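News > Box Office > Local Releases

We use cookies to remember your preferences and see which stories get read. Manage settings or accept all.

Well, I didn't see this one coming! Kerholm, the little heist comedy I wrote off back in April (sorry, sorry), has held on to its screens for a third week and is now playing in 55 cinemas, up from 40 when it opened. Adding screens that late is rare for a homegrown film with no big names in it, and I had to ring the distributor twice to make sure I'd heard right.

Nadine Karam at Harb, who handled the release, told me the evening sessions are doing most of the work. "Mums and their grown-up kids, mostly," she said. "They come back and bring the neighbours." My own 6:30 session was nearly full, and the bloke beside me laughed so hard at the caravan bit he lost his choc top. 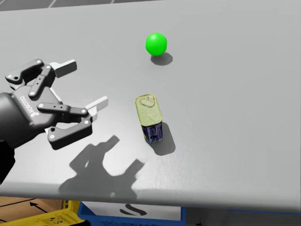

By Huia McPhee, film and box office

The real test comes when Prurum lands. It's the big space sequel everybody's been waiting on, and it'll swallow the large auditoriums whole. Harb reckons Kerholm can hang on in the smaller rooms, and I'm inclined to agree, though I've been wrong once already this season. Director Aled Bellis is doing a Q&A tour of regional centres in the meantime, so check your local's program if you fancy asking him how they got the caravan onto the ferry.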